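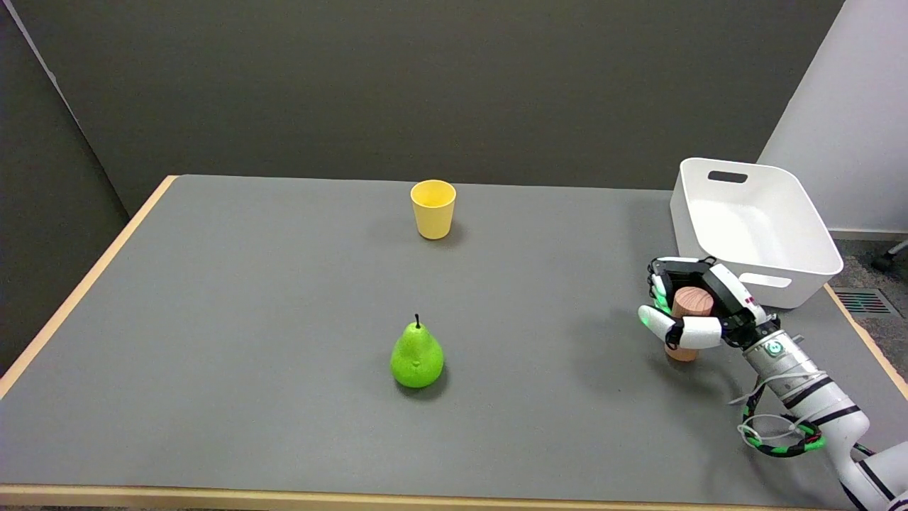 Last changed: 21st January

From: Niall McIver
To: allotments list
Subject: Re: Pear trees on the north plots

Ryszard Malinowski wrote:

> I have the two end plots by the lane and would like to put in
> a row of pears against the fence. The ground is heavy and
> stands wet after rain. Does anyone grow them up that end, and
> what did you plant? The MacLeish catalogue has cordons at a
> fair price but says nothing about clay. Also, is there still a
> rule about trees?

Ryszard,

The rule is still there. Trees have to be on a dwarfing stock and kept below the top of the fence. You need to write to the site office before you plant, and they usually answer within a fortnight. Put the plot numbers in the letter or it will come back to you.

I have had four pears on my plot for some years, two of them Conference. They are on Quince A, which copes with our clay better than I expected. Quince C would stay smaller but I lost one on it in its second winter, in the lowest corner where the water collects. If your end is wetter than mine I would dig a drain along the fence first, or plant on a low ridge. A spade's depth of raised soil made a clear difference to the last one I put in.

Don't fill the hole with compost. It holds water like a bucket in this ground. Put back the soil you took out and mulch on top.

I paid MacLeish 125 pounds for the lot, with stakes and ties. The ties were poor and I changed them all. Wikomden sell bare-root trees until the end of winter and will let you choose your own if you go to the yard. I have not bought from them myself.

On spacing, I went for 80 cm between cordons and wish I had left a bit more. Prune the side shoots in August, back to three leaves, and leave the leader alone until it reaches the top wire.

You will want two kinds that flower together. Concorde and Conference do well as a pair. Williams crops well here but gets scab in a wet year, and the fruit goes from hard to brown very quickly once picked. Pick it while it is still green and bring it indoors to ripen.

The wire I used was a 2 mm galvanised one. There is part of a roll left in my shed and you can have it if it is long enough for your fence.

Niall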